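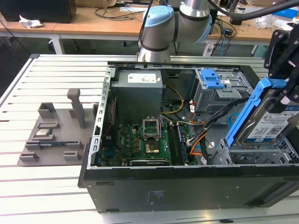
PRESTBY, November

Dede Dramani has been taking office computers apart for most of her working life, and she still starts each one the same way. The tower goes on its side, the panel comes off, and she looks at it for a minute before anything is moved.

"You can learn a lot by looking," she says. "If a machine has been opened before, you can usually tell. There's a screw missing, or a cable has gone round the wrong side of something. I want to know that before I start pulling."

She runs the bench at Nidley, a small refurbishing firm on the edge of Prestby that takes in desktops from schools, surgeries and council offices. Last year 1446 of them came through the door. Most went out again in working order. The rest were stripped, and their parts went into other machines.

I asked her which part comes out first.

"The hard drive, always. That's the bit with somebody's life on it. It gets logged and then it goes off to be wiped, and until that's done the machine doesn't exist as far as I'm concerned. I won't test it and I won't price it."

She likes the office towers that carry the drive in a plastic caddy, and she has little time for cases where it is screwed straight to the metal. "With a caddy you squeeze or pull and out it comes. You put the new one in the same way. I have had cases where you needed to take the power supply out to reach one screw. Somebody drew that on a computer and never had to do it."

After the drive she moves on to the memory, and then the processor. She is stricter about the processor than anything else. The retention frame is opened, the chip is lifted by its edges, and it goes straight into a holder. It is never put down on the bench.
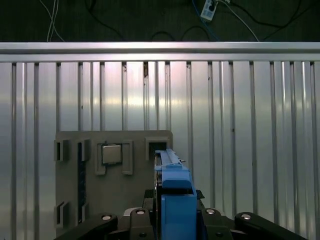
"People think the chip is the delicate bit, and it is, but on a lot of these the pins are in the socket," she says. "They're like hairs. If you drop the chip back in at an angle you can bend a few of them and that's your board gone. I've done it. I did it in my second week, and Gilles made me keep the board on the shelf over my desk."

Gilles is Gilles Ferrand, who started the firm and has since retired to Wundton. He still telephones, she says, usually to ask what the old machines are fetching. He taught her to have a place set out for every part before opening the case, and she has kept to it. A part that has no place yet stays in the machine.

"He used to say that if you have to think where to put it, you've already put it in the wrong spot. I thought he was being fussy. Then I spent an afternoon looking for a stick of memory and it was in my cardigan pocket."

Memory is what she gets asked for most. A lot of the towers arrive with 4 gigabytes, which she considers too little for anyone now. Nidley won't sell a machine with less than 8. The extra sticks come from the stripped machines, and she tests them overnight before they are used again.

"They either work or they don't, more or less. I get very few that are in between. The in-between ones are the worst, because the customer gets it home and it's fine for a week."

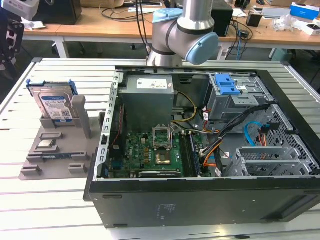
An opened Dell desktop with the processor socket exposed.

Cables are another matter. She talked about them for longer than I had expected, and with more feeling. In her view most faults that are brought back to the firm under guarantee are cable faults, and most of those come down to somebody closing the case in a hurry.

"The data cable to the drive is a little flat plug and it will sit there looking as if it's in when it isn't. You push it until you feel it. The power leads are stiff, so they spring up, and if you don't tuck them down they end up against the fan. Then you get a ticking noise and a phone call."

Does she replace them as a matter of course? She doesn't. A cable that holds at both ends goes back in. She keeps a box of spares under the bench, sorted by length, and doesn't mind what colour they are.

Her colleague Hervé Baudry does the cleaning, which is done before any part goes back in. He uses a soft brush and a small blower, and has strong opinions about pet hair. Machines from surgeries are generally the cleanest. School machines are the ones with things in them: pencil shavings, sweet wrappers, once a whole ruler that had been posted through a gap at the front.

"Hervé wanted to send it back to the school," she says. "He put it in an envelope." 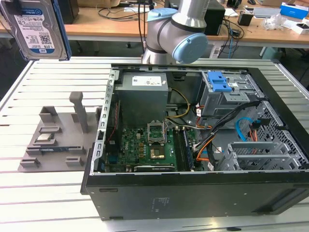
Photo: Romain Bodin

Putting a machine back together takes her less time than taking it apart, provided the parts have been laid out properly. The processor goes in, then memory, then any card that had to come out. The drive goes in last. She turns it on with the side still off, and leaves it running for a while before she will close it.

I asked whether it was still worth doing, with new desktops as cheap as they are. She thought about that.

"For a graphics person, no. For someone who writes letters and does their tax, yes, easily. These office machines were built to be opened. There's room inside, you can get your hand in. A lot of the new small ones, you open the lid and there's nothing you can change. When those start coming in I don't know what we'll do with them."

There is a backlog at present. A college has closed one of its buildings and sent over 324 towers, all the same model, which pleases her more than it might please other people. Any part from one will fit the next, and after the first dozen she no longer has to look for the screws.

"I'll be on those until spring," she says. "I've told Gilles not to ring."

Interview by Gun-woo Baek

More from this section
Why the Wundton road stays shut until spring
The clock mender who won't take quartz
Allotment waiting list opens again in Prestby
A morning at the bicycle workshop
Letters: bins, buses and the library roof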